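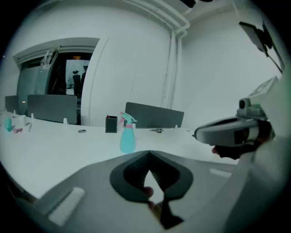

Figure 1. Shared table with desk dividers and small items left on the surface, including a spray bottle and a pen holder.

3.2 Items left on shared tables

The second part of the study dealt with what stays on a shared table between users. Tables were surveyed at two workplaces, Grandotari and Brestano, over 18 working days in August. Neither workplace assigns seats. Each table was recorded once in the morning and once after the last booking of the day, and every item not fixed to the table was entered on a sheet under one of 3 headings: cleaning, writing or unclassified. Fixed items, such as dividers and their brackets, were entered separately and left out of the totals.

The surveys produced 1,868 entries from 56 tables. An item that stayed in place from one survey to the next was entered again each time, so the total measures occupancy of the surface and should not be read as a number of distinct objects. Cups and food packaging were excluded, as both sites clear them under a separate contract.

Figure 1 shows a long white table of the kind used at both sites. Dark grey divider panels rise from the back edge and are held to the tabletop by small white clamp brackets. A light blue spray bottle stands near the centre, with a small black square pen holder to its left. The spray bottle was coded as cleaning and the pen holder as writing. The small round grey disc further left could not be assigned a use by either coder and was entered as unclassified, as was the small dark metal object near the back edge.

Coding followed the scheme of Kragh, with one change. Mikkel Kragh's original sheet places clips under writing. In our trial surveys the coders disagreed on clips more often than on any other item, and we moved them to unclassified for the main survey. The grey clip lying near the back of the table in Figure 1 is coded on that basis.

Position was recorded by dividing each tabletop into a front and a back strip of equal depth. Items lying across the line were assigned to the strip holding the larger part. Results by strip are given in Section 3.3, where tables with and without dividers are treated separately.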